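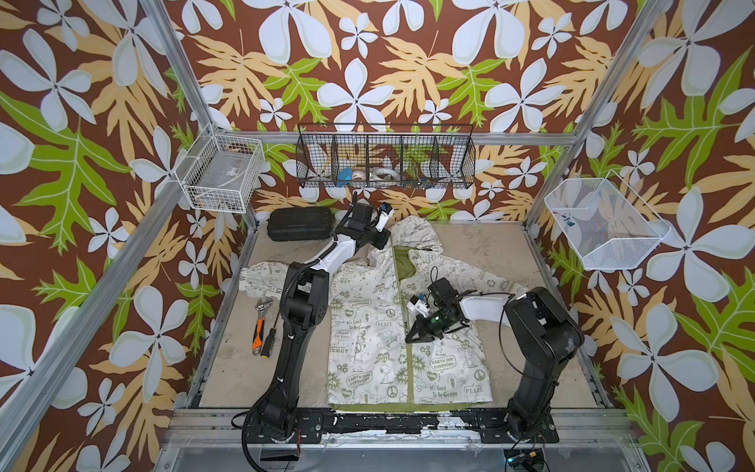

Fig. 1. The two-arm cell with the jacket laid out, right gripper down near the zip line.

Handout 3: Looking after the cell

I've put the jacket on the front of this handout since it's what most of you will be working with by March, but the next few pages of the course are really about the cell. I know setup and upkeep sound like the dull bit. I like them, though, and I've spent enough afternoons chasing a fault that was only a slack bolt to want you to start here.

Before you power up

Start at the front rail. Both arm bases bolt to it, and every position you teach the arms depends on those bolts staying put. Put a hand on each base and try to rock it. If you feel anything at all, stop and tighten before you do anything else, a bit at a time, going across from bolt to bolt. Then check the posts and the cross rail in the same way. The baskets hang off the frame too, so please don't pile heavy things in them. (Sang-wook So once kept a bag of spare motors in one and we had a rattle for weeks.)

Next, the cables. Follow each one with your finger from the base up to the wrist. You want enough slack for the arm to reach right across the table, and no more than that, or the loop will catch on a sleeve or a hood. Look at the loops hanging down at the front as well – they get knocked by knees and chair arms.

Last, the small circuit board at the bottom right. Don't lean on it, don't rest your tea near it, and don't tidy its wires unless you've written down where they went.

Homing and squaring up

Home the left arm first, then the right. I know the order looks fussy, but the start-up script expects it. Once both are home, bring the grippers together over the middle of the table with the jog keys, nice and slowly, and compare the fingertips. We allow up to 2 mm between them. Any more and you redo the zero on whichever arm has moved, using the Braltska sheet in the course folder. Ximeng Lei wrote the notes in the margin of that sheet and they're better than the sheet itself, so read those!

Write the offset in the log even when it's fine. We have 83 entries now and you can see a slow drift in the right wrist that we'd never have spotted from memory.

Grippers

Wipe the fingers with a dry cloth at the start of each session. Cotton fluff builds up faster than you'd think, and a fluffy finger slides off thin fabric instead of pinching it. Open and close each gripper 11 times with nothing in it and listen. A dry scrape usually means a screw has worked loose in the finger mount. With cloth in the jaws you won't hear it.

Laying out the jacket

Face up, open down the front, sleeves out to the sides, hood towards the back wall. Smooth it from the middle outwards. Keep the zip line as straight as you can, as the right arm goes for the fabric near there and a wavy edge throws it off.

If something goes wrong

Stop button first, then hands. Don't pull the cloth out of a closed gripper – open it from the panel, or cut the power and ease the fingers apart. Then log the time, which arm it was and what it was doing.

For next session: read the Delden notes on wrist wear and bring your own copy of the log page.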